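Wiring a Mushroom-Head Push Button to a Bench Counter

Applies to the Rila 333 counter module with a two-wire input. Allow half an hour. Disconnect the module from its supply before you open the terminal cover.
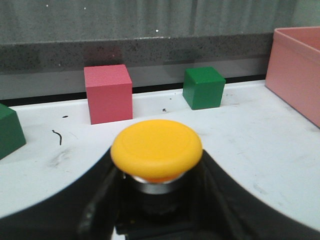
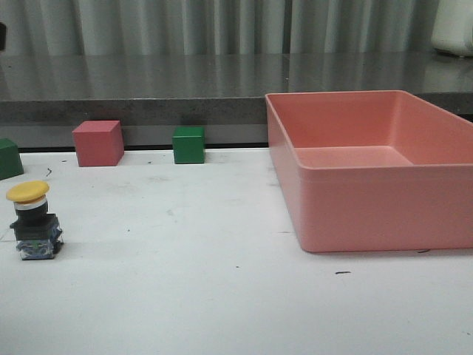 Mushroom-head button, yellow cap.

Parts and tools
Momentary push button with one normally open contact block
Rila 333 counter module
Two-conductor cable, stranded
Ferrules and crimping tool
Small flat screwdriver
Multimeter with continuity range

Check the contact block
Do not go by the cap color. Makers use the same head on latching and momentary units, and the contact block can be changed separately. Set the meter to continuity and put one probe on each terminal. A normally open contact reads open at rest and closed while the button is held down. If the reading is reversed, you have a normally closed block and the counter will register on release. If the reading stays closed after you let go, the unit latches and cannot be used for this job.

Prepare the cable
Keep the run under 200 inches. Strip both ends, fit ferrules, and crimp. Bare strands work loose under screw terminals, and a single stray strand across the input will hold the count.

Connect
1. Feed the cable through the gland and leave enough slack to lift the head off the base.
2. Connect one conductor to each side of the contact. Polarity does not matter at the button.
3. At the module, connect one conductor to IN and the other to COM. Leave RST empty.
4. Tug each conductor. Retighten any that move.
5. Close the base, then tighten the gland.

Set the debounce
Mechanical contacts bounce, and the module may count one press as several. Restore power, hold SET until the display blinks, and step to the filter menu. Enter 200 (milliseconds). Lower values suit fast work but let double counts through on worn contacts.

Test
Zero the display. Press the button 20 times at a steady pace and compare. A high count means the filter is too short. A low count usually means a loose ferrule at IN.

The count is kept when power is removed. To clear it, hold SET and RST together until the display goes blank.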